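Colleen Ross on buying stone for other people's kitchens

23 September 2021

Colleen Ross has been buying stone for kitchens since she left school, first for her uncle's yard in Fultov and now for Zavico, where she runs the slab room. She looks at several hundred pieces of marble, granite and quartzite in a year and turns most of them down.

We met in the office above the yard, which has a window onto the racks. The saw was running downstairs and we had to stop twice to let it finish.

She did not plan to do this for a living. Her uncle needed someone to answer the phone for a summer and she stayed for nine years. "I typed invoices until I was sick of them," she says. "Then one morning the buyer was out and a truck came in from Vullmont with a load on it. My uncle told me to go down and sign for it, and to send back anything that was cracked. I sent back half. He was furious until he went down and looked."

The work has changed since then. Customers used to come in with a paint chip and ask what would go with it. Now they come in with pictures saved on a phone, and they usually know the name of the stone they want. Ross says the name is not much help.

"Two blocks from the same quarry can look like different materials. People say a name to me and I ask them to show me the picture, and then I walk them over to something with a different name that looks more like it."

Zavico keeps 235 slabs on the racks at any time, and Ross knows where most of them are without looking them up. The stone is stored on edge in A-frames, with the polished faces turned in toward each other. Each one has a number in wax pencil on the side and a card with the thickness and the block it came from. The cards were her idea. Before that it was all in one notebook, and the notebook once went home in somebody's lunch bag.

I asked what she checks first. She said she doesn't look at the color at all to begin with. She wets the back, watches where the water goes dark, and runs a hand along the edges. "If there's a line in it that's going to open up, it shows on the back before it shows on the front. Then I stand it in daylight. Shop lights are kind to everything."

Price is the part of the job she likes least. A good slab at the yard can be marked at 650 dollars and the one beside it at three times that, and she is often asked to explain the gap. Some of it is freight and some of it is how much gets lost in the cutting. The rest is fashion, she says, and she has given up guessing at that. She bought heavily into green stone four years ago and still has most of it.

Marble brings the most questions. Ross has it in her own kitchen and does not try to talk people out of it, but she makes them take a sample home first. She asks them to leave a cut lemon on it overnight and put a wet coffee cup down beside it.

"Then they come back and either they're upset or they don't care. If they're upset I sell them something else. It's going to etch. I can seal it for stains, but a sealer won't stop acid from dulling the polish. My mother's counter is dull all around the sink and she's had it since I was in high school. She rolls pie crust on it every week." 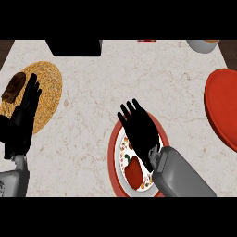 Image: computer rendering

The requests she gets most often these days are for off-white marble with light veining, in tans and browns where it used to be gray. Ross puts this down to wood cabinets coming back. Gray veins next to dark wood can look cold, she says, and a little tan in the stone helps.

She is firm about veining. A customer should see the whole slab before it is cut, with the sink and the cooktop marked on it in tape. One couple from Sandhu drove in three times to move the tape a few inches each way. She didn't mind. "I'd sooner they drive in three times than call me once after it's glued down."

The worst job she can remember was an island for a house outside Vullmont. The piece weighed 527 pounds and had to go up a flight of outside steps, and the railing had been put on the day before. The crew took the railing off again. It was raining by the time they got the stone inside, and the homeowner had gone out and left the dog loose in the kitchen. "Nothing broke," Ross says. "We put the railing back, too, but it was never quite straight."

She is training two people to buy and expects to hand over part of the work next year. Both of them are good on color. Neither one likes to send things back, and she has been making them do the phone calls to the suppliers themselves.

In October she goes to look at blocks for the spring, her first buying trip in two years. She has a short list and is keeping it to herself. Green is not on it.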